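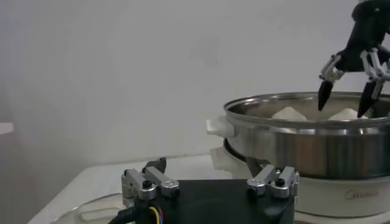 Our robotics club needed something to cook in. I know how that sounds, so let me back up a little. Every year the students pick one household chore and spend the whole season teaching two arms to do it, and this year, after a very loud vote, they picked steaming buns. I was put in charge of buying the steamer, and after three months of living with it I have opinions enough to fill a page, so pull up a chair.

The cooker we ended up with is a small white Midea electric one with a stainless steel steamer basket that sits in the top and a glass lid. You could find a dozen like it in any kitchen store. I'm reviewing it as a piece of club equipment, though I did take it home over a long weekend and made dinner in it twice (dumplings, then sweet potatoes), so there's a bit of ordinary cooking in here too.

Let me start with what I love, and that's the basket. It's nice shiny steel with a flat bottom full of small holes, and the flat bottom matters a great deal to us. The first steamer we tried was an old folding petal kind that Booker Obi brought from his grandmother's kitchen, and the buns slid toward the middle every single time. With this one a bun stays where you set it. When Sunita Rosenthal's group was writing the pickup routine in July, they could put a bun down, go argue about the code for ten minutes, come back, and find it in the same spot. You can't imagine how happy that made everyone.

The shine is another matter. Polished steel looks lovely on the counter and it gave our vision people fits. Teodor Moen, who mentors the camera team and has the patience of a saint, spent most of an evening trying to get the software to tell the real rim from the reflection of the rim. They solved it in the end by having the program look for the dark band under the basket, where the steel meets the white body, and measuring up from there. So if you're buying one for a similar project, look for that contrast! A steel basket on a steel pot would have been much harder on us.

Now, the lid. I go back and forth about the lid. It's glass, and clear, and for a person that's wonderful because you can peek at your dinner. For a depth camera it's close to invisible, and Otis Mbeki's first few tries at grabbing it closed very neatly on thin air. What saved us was the handle, a good plain rectangular one in white that shows up well against nearly anything. The students use the handle to work out where the lid is, and then the left arm takes hold of the glass itself with a jaw on either side. I was nervous about that, I'll admit, and I made them practice over a folded towel for weeks. The glass has held up beautifully. There's a thin metal rim all the way round it and I think that helps.

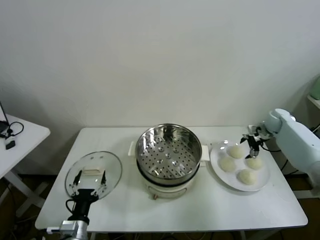
Lid in the left hand, buns on the right. The full bench setup for the unloading task.

The side handles are small. With human fingers and a pair of oven mitts I found them a little skimpy, and I'd have liked another half inch to hang on to. The arms never lift the whole cooker, so the students don't mind one bit. The cooker itself sits steady on our table, and even when Cletus Mercado's arm came in too low and gave the side a solid bump, it scooted a little and stayed upright. (Cletus would like it known that this was a calibration problem.)

There's one small knob on the front and that's the whole of the controls, which I count as a blessing. We did look at a fancier steamer from Zerkex with a touch panel, and one of the parents offered us a Begay model that talks to your phone. Both were perfectly nice machines. But a robot finger doesn't work a touch panel without some kind of special tip, and I didn't want one more app to keep track of. Turning a knob is on the list for next season, and the students are already squabbling over who gets to try it.

Cleaning is easy. The basket lifts out and goes in the sink with everything else, and the holes don't clog unless you skip the parchment and let the dough stick, as we did, once. The white outside shows every smudge. Keep a damp cloth nearby.

As for how the buns have fared, Sunita keeps the log, and her last tally before our open house was 69 pickups tried and 63 buns delivered to the plate in good shape. The others were mostly squeezed. A bun is soft and our black fingertips are rather pointed, so I blame the hands for that and let the cooker off entirely. A wide basket opening does help, because the fingers can come down spread apart and close on a bun without scraping the wall.

Would I buy it again? Yes, and gladly. For a home cook I'd say it's a good, simple little steamer with handles that could be bigger. For a club like ours I'd put it near the top, with a warning about the shine and a reminder to practice your lid grabs over something soft. We'll be running ours at the Bustwood open house, at the table by the side door, and you're welcome to come see it and have a bun.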